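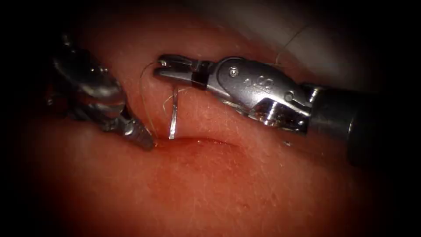
Manuals > Nivum Suturing Practice Pad > Section 3: Closing a Short Incision

3.1 Purpose of this section

This section explains how to prepare the Nivum practice pad, place a first row of stitches in a short incision, and return the pad to storage. It assumes that the user has read Section 2 (Unpacking and Mounting) and that the pad is already seated in its tray. Knot tying is covered in Section 4.

The pad is a training article. It must not be used to judge how a needle or thread will behave in a patient, and needles used on it must not be returned to clinical stock.

3.2 Before you begin

1. Check the surface of the pad. Small pores and fine surface texture are normal. Tears that reach the tray are not, and a pad with such a tear must be withdrawn.

2. Remove lint and short fibers with a damp, lint-free cloth. Do not use alcohol wipes.

3. Apply a thin film of the supplied conditioning fluid and leave it for three minutes. Blot any fluid standing in the incision.

4. Direct the light at the incision and lower the light in the rest of the room if glare from the instruments is troublesome. Metal tips and wet surfaces both reflect strongly — tilting the lamp a little is usually enough.

5. Lay out one curved needle with thread attached, one needle driver, and a second instrument for handling the thread. Cut the thread to 17 inches for a first exercise.

CAUTION: Suture needles are sharp at every stage of this exercise. Keep the sharps container within reach, and account for the needle before leaving the workstation for any reason.

3.3 Making the incision

New pads are supplied uncut. If the pad has been used before, select an existing slit that still closes under its own tension, or make a new one as follows.

1. Mark a short line near the middle of the pad with the washable pen. Keep it well clear of the tray wall.

2. Cut along the line in one stroke, to the depth of the upper layer only. The lips of the cut should rest together when the blade is withdrawn.

3. Return the blade to its guard.

NOTE: A slight curve in the cut does no harm. Users who have completed the straight exercise may wish to cut a curve on purpose, as the angle of each stitch must then be adjusted along its length.

3.4 Loading and passing the needle

1. Grip the needle in the jaws of the needle driver, between its middle and the end that carries the thread. Close the jaws fully. If the needle turns in the jaws under light pressure, release it and grip again.

2. Bring the point to the surface at a right angle, a short distance from the edge of the cut.

3. Rotate the needle through the pad along its own curve. Do not push it in a straight line, and do not lever it against the lip of the incision.

4. When the point appears on the far side, hold the needle behind the point with the second instrument, release the driver, and draw the needle through.

5. Pull the thread after it, slowly, until a short tail remains. Support the pad where the thread leaves it if the surface begins to lift.

The handover between the two instruments takes more practice than the pass itself. Bring the tips close together before either one lets go, and keep the thread in view throughout. 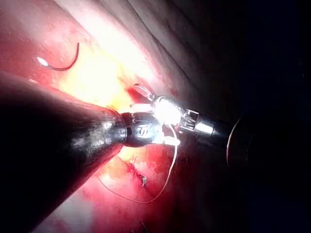

Hrefna Blöndal recommends that new users repeat the handover with no tissue involved until they can complete it without looking for the thread. She adds that most dropped needles in her own sessions were let go too early by the first instrument, and that slowing down by a single beat cured the fault in nearly every case. Instructors may adopt this as a separate warm-up before step 1. If they do, the needle should be inspected afterward and replaced if the point is bent or blunt.

3.5 Placing the remaining stitches

1. Begin the second stitch on the same side of the cut as the first.

2. Keep the distance from the edge equal on both sides. Where the incision curves, turn the line of the stitch so that it still crosses the cut squarely.

3. Tighten each stitch only until the lips meet. A ridge along the closure, or a pale line beneath the thread, shows that the stitch is too tight.

4. Before each pass, confirm that no loop of thread lies between the needle point and the pad.

5. Trim the thread at the end of the row and place the needle in the sharps container.

CAUTION: Do not grip the thread in the serrated part of the jaws if it will form part of the finished stitch. The teeth can weaken it. 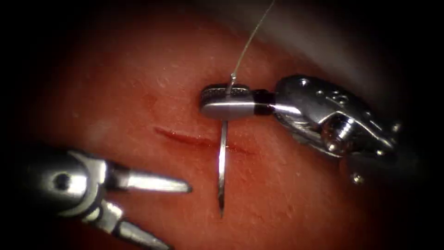 One user of the Tehrani tray wrote to ask whether the entry point should be marked in advance, having found that the needle itself hid the cut just as the point came down. Marking is permitted for the first two exercises. Thereafter the user should study the position of the slit before the needle is brought across it, and correct the approach by lifting the needle clear. Dragging the point over the surface leaves scratches that are easily mistaken for cuts in later sessions.

3.6 Removing stitches and storing the pad

1. Cut each stitch close to the surface on one side and draw it out from the other.

2. Rinse the pad in cool water. Do not scrub the incision.

3. Blot dry, dust lightly with the supplied powder, and replace the cover.

4. Store flat and away from direct sunlight. Pads must not be stacked without their covers.

A pad in regular use should be inspected each March, together with its tray. In endurance trials at the Flelness workshop, the standard pad accepted 1,934 needle passes before the upper layer began to separate. Heavier thread and poor needle angle will shorten this considerably.

3.7 Common difficulties

The needle stops partway through. The point is probably too deep. Withdraw it along the same curve and enter again at a shallower depth.

The lips of the cut overlap. The stitch is deeper on one side than on the other. Remove it and repeat.

The thread tears through the surface. The entry point is too near the edge, or the upper layer is worn. Move farther out, and if the fault recurs, start a new incision elsewhere on the pad.

The surface feels sticky. Too much conditioning fluid has been applied, or the pad was put away damp. Rinse, blot, and allow it to stand uncovered before the next use.

Brastthorpe Training Supplies | Contact the manuals desk | Revised 19/12/2022 | © Brastthorpe | Back to top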